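首页 关于我们 在办项目 进展报告 联系方式

本网站使用 Cookie 记录您的语言设置。继续浏览即视为同意。[接受] [只保留必要项]

Rollel 小件日用品装箱借用项目 进展报告

提交单位：Jelero（Stondton）
收件：Van Leeuwen 资助办公室，Jolien Geerts
撰写：Drahomíra Vlček
日期：2025-04-18

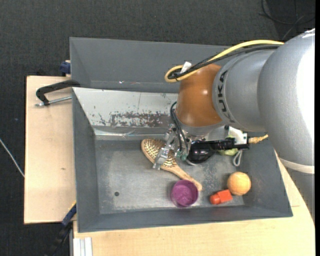 本期工作的重点是把散放在库房各处的小件日用品理成可以整箱借出的套箱。去年申请时我们写的是按类存放，刷子归刷子，线缆归线缆，借的时候再一件一件配。试了一段时间，配箱太慢，漏件也多，所以从本期开始改成按箱存放：一只箱子从装好到借出、归还、清点，里面的东西始终跟着箱子走。箱子用灰色的长方形箱，敞口放在浅色木桌上装，每箱只放一小组东西，刷子和一件长条形的黑色用具这样长短不一的物件放在一起，要试几种摆法才能定下来。摆法定了以后写进箱卡，以后每次归还都照箱卡复位。这一改动没有超出资助协议的范围，开始前已经用邮件向贵办公室说明过。

一、报告期与总体情况

资助期已经过去九个月。按原计划，到这个时候应当完成库房清理、分类、首批套箱的装配，并开始对外借用。前面几项都已完成，借用也已经开始，但是借用点开放得比计划晚。原因在第五节说明。

首批套箱的目标是90箱，现在全部装好，箱卡也写完了。箱卡的电子版和纸质版内容一致，纸质版塑封后放在箱内，电子版存在共用文件夹里。第二批的内容清单正在起草，还没有开始采购。

本项目的借用对象没有变化，仍然是Stondton刚搬进临时住房的住户，以及短期照看家人、需要一套日用品过渡的人。借用不收费，不要押金，只登记姓名和联系电话。

二、库房和装箱间

库房在一楼，装箱间紧挨着库房，中间有一道门。原来这道门常年锁着，搬东西要绕走廊，现在门已经修好，可以直接推车进出。

装箱间铺的是深炭灰色的地毯。申请书里曾经列了一项更换地面的费用，我们后来没有动用。地毯的缺点是小螺丝、别针一类的东西掉下去不好找，深色地面上尤其看不清。目前的办法是凡是带小零件的物件，一律在浅盘里拆装，装好再移到箱子里。地毯也有方便的地方，箱子和工具掉下去不容易摔坏，推车的声音也小，隔壁办公室没有再来提意见。如果贵办公室仍希望按原预算更换地面，请在下次通话时告知，我们再去询价。

桌子用的是原有的浅色木桌，没有新买。桌面擦洗过，有几处旧胶印擦不掉，不影响使用。浅色桌面有一个好处是我们开始时没有想到的：深色的小物件放在上面容易看见，清点时不必开额外的灯。另外，灰色箱子的底面颜色比桌面深，浅色小件在箱里看得更清楚，深色小件则在桌上看得更清楚，所以现在的清点顺序是先把深色物件拿到桌上，浅色的留在箱内点。这条已写进操作说明。

库房货架调整过一次。最初按箱号从左到右排，结果常借的几类箱子都在最里面。调整后，厨房类和清洁类放在靠门的一侧，缝补类和文具类往里放。最下面一层不再放套箱，留给待修和待洗的物件。最上面一层只放空箱。

照明没有改动。装箱间靠窗一侧下午反光，桌子已经往里挪了一些。

三、套箱的内容

套箱按用途分类，不按材料分类。之前有人建议把塑料件和金属件分开，考虑到借用人要的是一套能用的东西，没有采用。

清洁类。基本内容是刷子、抹布、小簸箕、手套和一只喷壶。刷子是这一类里最麻烦的物件，长短和刷头形状都不统一，大部分来自捐赠。刷头朝下放容易压弯刷毛，朝上放又会顶住别的东西。现在规定刷子一律斜放，刷头靠箱角，刷柄沿箱子对角线。刷柄过长、斜放也放不下的，不进套箱，单独挂在库房墙上，可以另借。喷壶借出前要倒空，归还时也要求倒空，箱卡上已加粗注明。

厨房类。内容是削皮刀、开罐器、木勺、量杯、锅垫和一块砧板。削皮刀有护套，没有护套的暂不放入。这一类的申请最多，也是归还时缺件最多的，缺得最多的是开罐器。开罐器已经补过货，第二批采购清单里会再多列一些备件。砧板洗后要立放晾干，平放会翘。

缝补类。内容是针线盒、剪刀、软尺和几块补丁布。针线盒用带扣的小盒，不用抽拉式的，抽拉式的在搬运中会自己打开。剪刀尖上套软木塞。这一类借的人不多，但借用时间长，往往到期后还会续借。

文具类。内容是笔、胶带、订书机、回形针和一本空白本子。空白本子和笔属于消耗品，借出后不要求归还，每次归还后直接补新的。胶带用了一半以上的换下来，由办公室自用。

杂项类。归不到上面几类的日常用具放在这里，例如延长线、手电筒、挂钩和卷尺。带电线的物件装箱前要理线，用布带捆好，不用橡皮筋。橡皮筋放久了会粘在线皮上，去年清库房时拆下来不少，有几根电线因此报废。所有插电的物件都由Stondton的电工检查过，检查标签贴在插头旁边，没有标签的不得借出。

各类箱子的具体清单见附件。附件中清洁类的清单有一处改动：原来列的玻璃刮已经取消，多数借用人表示用不上，而且它的橫柄占地方，放进去之后箱盖合不上。

四、装箱的做法

装箱由两个人配合完成，一人取物，一人照箱卡核对。试过一个人装，速度差别不大，但漏件明显多，所以恢复成两人。取物的人不看箱卡，只按核对的人报的名称去拿。名称必须与箱卡一致，不用俗称。开始时同一种刷子在不同箱卡上有不同写法，核对时很费口舌，现在统一过了。

装箱顺序是先大后小，先硬后软。长条形的物件最先放，圆的、会滚动的放在长条形物件和箱壁之间，软的东西最后塞进空隙。玻璃和陶瓷不进套箱，这一点没有例外。箱内物件的高度不得超过箱口，箱盖要能自然合上，不能用力压。

每只箱子装好以后做一次翻动检查，做法是盖上箱盖，把箱子向四个方向各倾斜一次，再打开看物件有没有移位。移位大的要重新摆。清洁类的箱子第一次检查时移位最多，主要是刷子滑到一边，改成斜放以后好了很多。厨房类的木勺也会滑，后来用锅垫压住。

箱卡上写明箱号、类别、物件名称和摆放位置。位置用文字写，例如“左后角”“沿右侧长边”。考虑过在箱底画轮廓线，试画了几只，洗过几次以后线条就模糊了，没有继续。有一位借用人提出文字不如图好懂，特别是中文以外的使用者，所以第二批箱卡准备改成文字加简图。简图由Jelero的办公室人员手绘，不另外请人。

箱子的标签贴在短边。长边贴标签时，箱子上了架就看不见。标签纸用的是耐水的，胶的黏性偏强，揭下来会留胶，所以要求箱号一旦编定不再更改。如果某只箱子报废，它的箱号也随之停用。

五、借用情况和延误

借用点原定在春季以前开放，实际开放推迟了九个星期。推迟有两方面的原因。第一是箱盖到货晚。箱体和箱盖分开供应，箱体按时到了，箱盖先送来的一批尺寸不对，扣不住，退换用了较长时间。这段时间里我们先装箱、写箱卡，用布盖着上架，没有停工，但没有箱盖的箱子不能借出。第二是登记表的修改。原来的登记表要求填写住址，临时住房的住户住址常有变动，有些人因此不愿意登记。改为只填姓名和电话以后，需要重新走一遍内部的隐私审核。

开放以后运行正常。借用点设在一楼入口处，开放时间与办公室相同。借用人当面打开箱子，和工作人员一起照箱卡看一遍，签字后带走。归还时同样当面打开。这一步比较花时间，人多的时候门口会排队，有人建议改成归还后再清点。目前没有改，当面清点能够当场说清楚缺了什么，事后打电话追问反而更费时间，也容易引起误会。

缺件不罚款，也不影响以后再借。缺件登记在单独的表上，由库房按表补齐。已经归还的箱子里，大多数内容完整。常见的问题是物件装进了别的箱子，例如一户人家同时借了厨房类和清洁类，归还时抹布和锅垫换了位置。这类情况当场就能调整。

也收到一些多出来的东西。有借用人把自己不用的勺子、挂钩放进箱子一起还回来，算是捐赠。这些物件先放进待洗的一层，洗净后再决定是否使用。

借用人提出的意见主要集中在几个方面。一是箱子提着走不方便，没有提手，从借用点走到公交站要换几次手。二是厨房类希望增加一把汤勺。三是希望能只借一件，不借整箱。第一条正在试用一种帆布提带，绕过箱底在上面打扣，样品已经做了，还要看装满以后会不会勒坏箱口。第二条可以做到，列入第二批。第三条暂时不做，单件借出以后，剩下的箱子就不完整，箱卡也要跟着改，登记工作会增加很多。挂在墙上的长柄刷不受此限。

六、清洗和修理

归还的物件分为擦洗、机洗和不洗三种处理。刷子用温水加洗涤剂浸泡，然后刷毛朝下晾干。晾干需要的时间比预想的长，天冷的时候隔夜也不一定干透。没有干透的刷子放进有盖的箱子会有气味，出现过一次，那只箱子已经全部重洗。现在刷子先放在网架上，由第二天当班的人用手摸过确认干透，再放回箱里。

抹布和锅垫送机洗，和办公室的毛巾一起，不另外计费。木勺只擦洗，不浸泡。带电的物件只用微湿的布擦外壳，接头处不沾水。

修理主要是拧紧松动的手柄、换开罐器的转轮和重新缝补手套。能在装箱间做的都在装箱间做。修不好的物件拆下能用的零件，剩余部分按Stondton的分类规定处理。

七、经费

经费使用在预算之内，明细表另附。这里只说明几处与预算不一致的地方。

箱体和箱盖的支出与预算相符，退换箱盖没有产生额外费用，运费由供货方承担。地面更换一项未动用，见第二节。标签纸和塑封的支出超出原列数额，主要是箱卡改过一次，已经塑封的要重做。超出部分从办公用品一项中调剂，调剂幅度在协议允许的范围内，不需要另行批准。

运输一项用得很少。原来设想要用车把箱子送到住户家里，实际上多数人愿意自己来取。行动不便的借用人由Jelero的车顺路送到，没有单独计费。这项余额希望转用于提带的制作，请贵办公室答复是否同意。若不同意，余额将保留到资助期结束时一并退回。

捐赠物件没有折算成金额。上次通话时Jolien Geerts问到这一点，我们的考虑是捐赠的刷子、勺子一类物件单价低、新旧不一，折算起来没有多大意义，账目上只记品类，不记价值。如果贵办公室的报表要求必须填写金额，请提供一个折算标准，我们照填。

八、人员

项目人员没有变动。Drahomíra Vlček负责整体安排和报告，装箱和库房由Jelero现有的员工兼做，借用点由前台负责。前台人员学习了箱卡的用法和归还时的清点顺序，学习在装箱间进行，用已经装好的箱子练习。

操作说明写了一份，放在装箱间门边的夹子里。说明里没有写到的情况，先放进待处理的一层，在当天的交接本上记一笔。交接本目前记得比较好，只是有些条目写得太简单，例如只写“刷子坏了”，没有写箱号，后来的人要一只一只去找。已经提醒过。

九、尚未解决的问题

1. 深色小件掉在地毯上不容易找到。浅盘解决了拆装时的问题，上架和搬运时仍有零件遗失。考虑在桌子下面铺一块浅色垫子，尺寸要能盖住椅子活动的范围，又不能绊到推车。

2. 清洁类箱子里的刷子来源太杂，补件时找不到同样长度的，箱卡上的摆放位置就要跟着改。第二批打算统一购买一种短柄刷，现有的捐赠刷子逐步转为挂墙单借。

3. 箱盖扣得比较紧，手部力量不足的人打不开。供货方说用过一段时间会松一些，我们还在观察。如果没有改善，可以把其中一侧的扣子去掉，只留另一侧。

4. 库房靠外墙的一角在雨天有潮气，那里的货架暂时只放空箱。已经报给房东，还没有答复。

5. 续借没有上限。缝补类有几箱一直在续借，目前够用，不需要马上处理，等第二批装好以后再看。

十、下一阶段安排

第二批内容清单定稿后送贵办公室一份。清单里会写明哪些是新购，哪些用现有的捐赠物件。采购在清单送出以后进行，不等全部物件到齐，到一类装一类，先装厨房类。

箱卡简图与采购同时进行。先做清洁类的，这一类的摆放最需要图。画好以后请前台人员照着装一遍，能装对的就定稿，装不对的改图。

提带试用继续。试用时在箱里装满厨房类的全部物件，提着上下楼梯，检查箱口和箱底。

6月安排一次全库清点，清点期间借用点照常归还，暂停借出。暂停的时间会提前贴在借用点门口，也会打电话通知手里有箱子的借用人。清点结果写进下一次报告。

需要贵办公室答复的事项有三件：地面更换是否仍按原预算进行；运输余额能否转用于提带；捐赠物件是否需要折算金额。第二件希望能早一些答复，帆布的报价有有效期。

附件：
各类套箱内容清单
箱卡样张（清洁类、厨房类）
经费使用明细
缺件登记表
操作说明

首页 在办项目 进展报告 返回顶部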